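How long does napa cabbage keep, and can I freeze it?

hallingdal_kitchen
Posted 14 Aug 2025

I cook for two and the only napa cabbage my store in Ornden carries is huge. The last one weighed over 900 grams after I pulled off the outer leaves. We used a quarter of it in soup and the rest went soft in the crisper drawer. Is there a better way to store it, or should I freeze what I don't need? I don't want to make kimchi. I've tried it twice and we don't eat it fast enough.

3 replies

Halvard Ljungberg

Don't wash it before it goes in the fridge. Wrap the whole head in a dry dish towel or paper towels, then put it in a plastic bag and leave the top open a little. Keep it in the coldest part of the fridge. A whole head lasts me two weeks that way, sometimes closer to three.

Once you start on it, peel leaves from the outside and leave the core alone. If you cut it crosswise, the cut side goes brown and you lose a slice every time you trim it. When I only have a half, I press plastic wrap tight against the cut side and plan to finish it within 4 days. 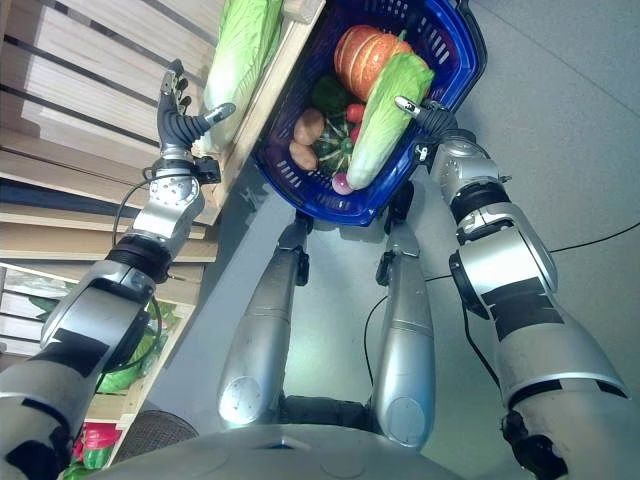 Freezing works for soup and dumplings, but you can't use it for salad afterward. Slice it, boil it for 90 seconds, put it in ice water and then squeeze it hard. The squeezing matters most – if you skip it you get a block of ice with some cabbage in it. I freeze it flat in small bags, enough for one pot each. The ones I made in January were fine in spring.

Also pick a head that feels heavy and doesn't give much when you press it. Small black specks on the white ribs are common and you can eat them.

budmont_beth

Ask at the produce counter if they'll cut one in half. The store near me in Budmont does it and charges by weight.

rk26

I just put mine in the drawer in the bag it came in and it's ok for a week or so. Never frozen it. Stir fry with garlic uses up a lot, it cooks down to almost nothing. Keep it away from apples though, my sister says they make it go bad faster.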